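Kitchen gallery — Estgate flat, the February sort out

Quick one, boxes still everywhere. The rest of the stuff goes back in the cupboards soon; here's how far I've got. Captions short, sorry, tea's on.

Started with the crockery. Everything out, everything washed, anything chipped gone. 30 pieces to the charity shop, mostly saucers. Who needs saucers. The Căpraru bowls are staying, so is the big jug from Mum.

Skulta shelf paper went down in the tall cupboard — 74 cm wide, needed trimming, my cutting is not strait. Fine once the door's shut. Pans back on the bottom, baking tins on there sides next to them.

Mugs next. Kept the Clistska ones, and the blue one with the wonky handle. Hooks to go up under the shelf when I find the drill.

1. Dinner plates
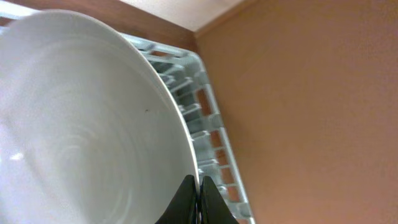 Plates were the bit I'd been putting off. Wanted plain ones that all match, no more flowery odds and ends. Went for white in the end, shiny, with faint rings going round the face — you only really notice them when the light catches. White plastic rack for them too, upright slots, goes nicely against the brown. Cutlery drawer tomorrow, then the spice jars.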